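Illow (two-armed kitchen robot)

Illow is a two-armed tabletop robot put together in the shared workshop at Lesham, and I'm writing its page for the workshop wiki as I've spent more evenings with it than is good for me. Please add to it if I've got your bit wrong!

Name
Hinata Ogura picked it. The first wiring box had the word written on its lid in marker and it stuck.

Hardware
Two grey-and-white arms, each ending in a black hand with several fingers. We had simple pinchers to begin with, made from the Figueiredo plans, and they were fine for blocks and hopeless for fruit. The fingers are a pain to tune – I did the left thumb 14 times – but they do wrap round things nicely. Spending on parts stood at £942 on 2024-05-25, not counting the bench, which was already ours.

Software
Everything gets tried in simulation first. Our simulator setup is called Olar, and it has its own wooden table, a tray, a slatted rack, a towel and a growing pile of fruit and veg. Hinata did most of the models and I did the lighting (badly, then less badly). A new move has to get through 100 runs in Olar before it goes anywhere near the real arms. The rule came in after we bent a wrist bracket, and I was the one who bent it.

Sorting task
The main job so far is moving produce between the towel and the tray. Pears are awkward, as the neck and the bottom want quite different grips. Aubergines are long and shiny, so the hand comes down over the top and curls its fingers round. 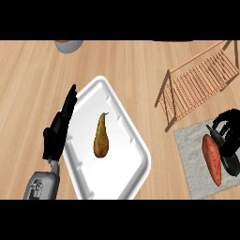
Grip force is still set by hand for each item, in a settings file that has got to 37 lines and badly needs a tidy. Next up is getting both hands to share one load – probably the tray itself.

See also: Olar setup notes, Wrist bracket (spares)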